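Mikton Household Pick Set: data card and collection rules

README, second revision, April
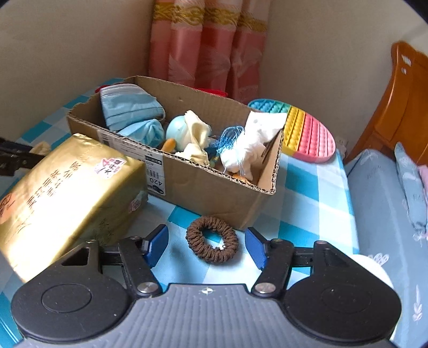
According to Ponce, a rulebook for hand-held gripper recording is a waste of paper, given that the operators will do whatever feels natural and the model will average it out. We heard that argument many times while writing this card, and part of it is fair. Rules don't make data good. We have thrown out plenty of rule-abiding recordings that were no use to anyone. The averaging part we don't believe, and the rejected list below is our reason.

What this is

Mikton is a set of short recordings of people picking up small soft and semi-soft things in ordinary rooms, using a gripper held in the hand. Scrunchies, cloth, string, soft toys, packages. There are 477 recordings in the release. We collected 598 and dropped the rest under the rules in this file. If you were hoping for a bigger number, the sets with bigger numbers mostly don't tell you what they dropped.

What this is not

It is not a benchmark. There is no score, no leaderboard and no held-out split blessed by us. People will make one anyway. Please don't call it the Mikton benchmark when you do.

It is also not evidence that a robot arm can do any of these tasks. A person's wrist was behind every grasp, and a wrist fixes a lot of bad approaches without its owner noticing. Reports that say "learned from human demonstration" and leave it there are skipping the hard part.

Collection rules

Rule 1. Leave the room as it is. Operators may move the target object and nothing else. Early on we let them tidy up, and we got a stack of recordings on bare tables that all looked alike. A patterned tablecloth, a box of odds and ends and a shiny wrapper throwing glare are normal things to find near a target. Keep them.

Rule 2. Start with the fingers open and the target in view. A recording that begins with the object already gripped is rejected, however nice the rest of it is.

Rule 3. One approach, one close, one lift, one release. If the grasp fails, finish the motion and mark it failed. Do not go back for a second try inside the same recording. This is the rule operators hate most and break most.

Rule 4. No helping hand. A finger steadying the object makes the recording useless for our purposes, even if it is there only for a moment.

Rule 5. Check for names, addresses and parcel labels before you start. Labels on boxes are the usual problem. Turning the box around counts as an allowed exception to Rule 1. We know that the two rules pull against each other. We would still sooner have a slightly staged table than somebody's street address in a public download.

Rule 6. Ask whoever lives there, in plain words, and write down what they agreed to. "They didn't seem to mind" is not consent.

Labels

Each recording has a text file with four fields: target, surface, outcome, note.

target – a plain noun, singular. Write "scrunchie" and leave the poetry out.
surface – what the target rests on, including any cloth.
outcome – lifted, dropped, missed or unclear.
note – free text, may be empty.

Use "unclear" freely. The first round had almost none, and when we went back through it we found labelers had been guessing in the operator's favor. After we told them that "unclear" would not be held against anyone, its use went up and our success rate went down. We trust the lower rate more. We have left it out of this card because it would be quoted without the paragraph you are reading.

Every recording was labeled by one person and checked by another. In the final pass, 372 went through with no change to any field. That says the two agreed. It does not say they were right, and on loopy, squashy objects we suspect they sometimes weren't. A ring of gathered fabric can be caught by one fold, pinched across both sides or hooked through the middle, and all three go down as "lifted". We argued over a finer scheme and could not get people to apply it the same way twice.

Reasons for rejection

- second try inside one recording (the largest group by far)
- hand in contact with the target
- readable personal details
- target out of view at the moment of closing
- consent note missing or too vague to rely on

The Deltwood sessions lost the most, nearly all to Rule 3. Nullora lost the fewest. Before anyone reads skill into that, Nullora also picked the easier objects, and we should have assigned objects ourselves.

Known problems

The rooms are alike in ways we did not plan for. Tables and beds are everywhere, kitchens are scarce and outdoor surfaces are missing altogether.

Dark objects on busy cloth were labeled less consistently than pale ones.

Operators got faster as they went along, so early and late recordings differ in pace. The file order follows the collection order. Shuffle before you split.

Finger pads were replaced on wear, judged by eye. That is not a standard, and we'd like a better one. Suggestions that come with a test behind them are welcome. Suggestions that come with a product page will be closed.

About standards

We were asked to state which standard this collection follows. None. We read the ones we could find and they deal with machines that move on their own, so claiming to follow them would be decoration. The rules above are house rules, written after mistakes, and they will change – check the revision line at the top before you cite them.

Using the set

Say which revision you used. Say if you dropped the "unclear" recordings, and how many. If you relabel anything, publish your labels next to ours and do not overwrite them. If someone in a recorded home asks for removal, we take it out of the next revision and list the gap by number only. Please delete your own copy when that happens. We can't check that you did.

Changes since the first revision

Rule 5 added. 5 recordings pulled for readable labels. "partial" removed from the outcome field, as it was being used to mean at least two different things.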